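Chapter 17
Household Chores as a Test of Manipulation

A robot arm on a factory line repeats one motion on parts that arrive in a known position. A kitchen offers no such position. Cups move, bread varies in thickness, and cords end up wherever the last user left them. This chapter asks which chores a machine can finish today without help. 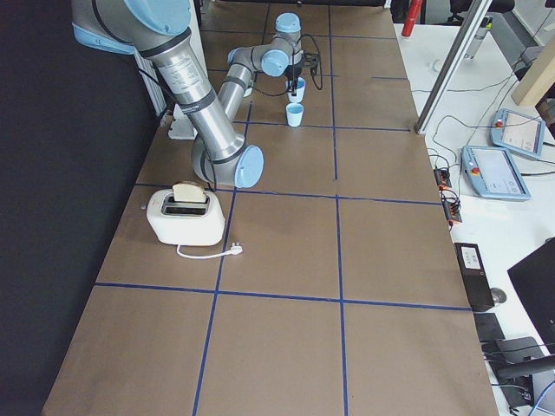

Figure 17.1 A two-finger gripper over one of two light-blue cups. The toaster on the same table is unplugged.

Rinaldi divides a chore into reach, grasp, transfer and release – the terms used from here on. Grasping a rigid cup is largely solved when its location is known. Inserting a plug is harder, as the cord bends and the contact forces are small. Section 17.2 treats the two cases separately and begins with the cup.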